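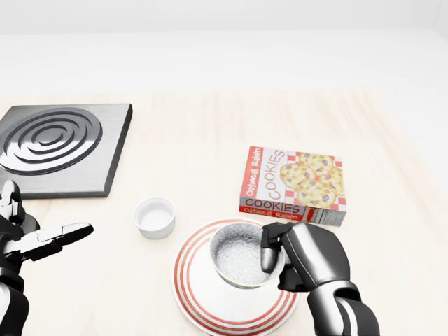 OPINION

Golville Makers > Members' Pages > Opinion

Search this site Enter keywords Go

Build the kitchen first

By Stela Anghel
April 16, 2024

Print this page | E-mail to a friend

Our robot has two hands, a hot plate and a box of oatmeal raisin cookies, and it lives on a hard drive. I love it more than any machine I have ever bolted together, and I have bolted together plenty. I think anyone planning to build a pair of arms at home or in a shared shop should start the way we did, with a tabletop that exists only in software, and should stay there much longer than feels comfortable.

I know how that sounds to shop people. I used to say it myself! You come down to the bench because you want to touch things. When Vinzenz Schwaiger first suggested that we spend the winter in simulation, I told him I hadn't paid for a locker so I could play video games. By January I was the one staying late.

Here is what changed my mind. Picking up an empty dish sounds like the easiest job there is, and in our first version the hand treated it like a doorknob. The fingers closed hard from both sides and the dish shot off across the wood. On a real bench that would have been crockery on the floor and maybe a bent finger joint. On the computer I pressed reset and tried a different thumb angle, then another, then went and got a coffee while it ran through a whole batch by itself. We settled on hooking the thumb inside the rim with the other fingers wrapped around the outside, and if you look at how you pick up a cereal bowl when your other hand is busy, you'll find you do much the same.

The money matters too. The parts list for the hardware version came to $2,795, and that was with Izzati Liew cutting the brackets for free. A used graphics card cost us $397. I'm not going to tell you one replaces the other, but only one of them gets cheaper every time you make a mistake on it (the card is now earning its keep several nights a week, and two other members have asked to borrow it).

My second opinion is less popular in our group. Fill the table with kitchen junk. Most hobby scenes I see are colored blocks on a gray floor, and I understand why, because blocks are easy to model and easy to grip. But a block has no rim. You can't tip it and it never has anything in it. Give me a ramekin, a plate with red rings, a cookie box lying where someone might have dropped it. Danica Slanina spent five evenings on the props alone, and I'd put those evenings up against anything the rest of us did. 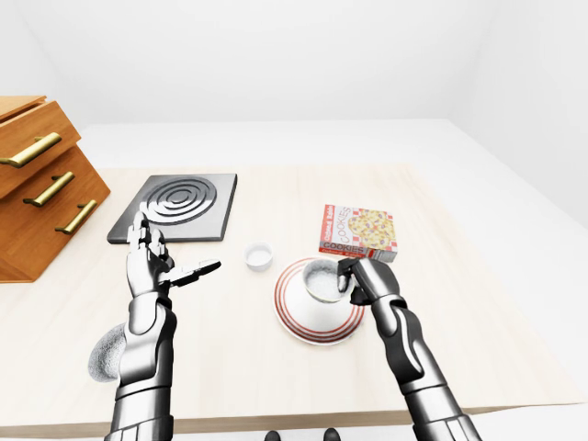 The right hand at the cup, with the cookie box lying just behind it.

Grains are where it gets really fun, and really slow. White grains in a cup are a headache to simulate, every one of them a small thing bumping into its neighbors, and my machine's fan sounds like a hair dryer the moment a fingertip goes near them. Ľudovít Vondráček would happily swap the lot for one smooth lump. I've argued with him about this over a great many sandwiches. A full cup makes you care about tilt. It makes you notice that your lovely strong grip puts a finger in the contents, and once you've noticed that you start thinking about manners, which I never expected to do about a robot.

There are fair complaints. Light in a rendered room is too kind, and a white wall with nothing on it asks very little of a vision system. Friction is a guess. Our own numbers for how a glazed rim slides against a finger pad came from me dragging a mug over a bathroom scale, and I would not defend them in front of an engineer. A member of the Omeck group told me flatly that anything learned this way falls apart on contact with a real counter. He may be right about some of it. We'll find out when the first real arm goes up, and I expect to be embarrassed at least twice.

Even so, I'd start here again. A shared workshop has one bench with decent light and a waiting list for it. The simulated table has room for everyone on the same evening, and a fourteen-year-old with a library laptop can move the hot plate over and see what the left hand makes of it. Our scene files are on the shop drive in the folder marked Windum. Take a copy, add your own ugliest mug, and leave me a note about the thumb.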